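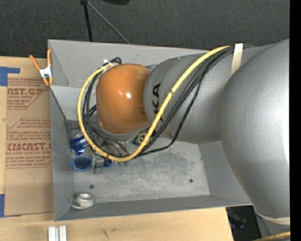 Can you leave leeks in the ground all winter? Leave them where they are until you want to eat them, and only worry if the soil freezes so hard you can't get a fork in.

2 min read

I ask as someone who lifted the whole row in her first year on the Wundlow allotments and then spent a fortnight eating leeks out of spite. Elba Yáñez, two plots along, watched me do it and said nothing until I'd finished. She has had her plot for 11 years and believes in letting people learn.

This year I sowed in May, far too late, and most of them are the width of a pencil – a decent pencil, mind. I've earthed them up anyway. The slugs have moved on to the chard, and I wish them joy of it.

Leek and potato soup for four takes 400 grams of leeks, or in my case the better part of a row. Fry them slowly in butter, add potatoes and stock, and stop before it turns to wallpaper paste.

Garlic goes in next, if I can find where I put it.

We use cookies to improve your visit. Accept | Manage settings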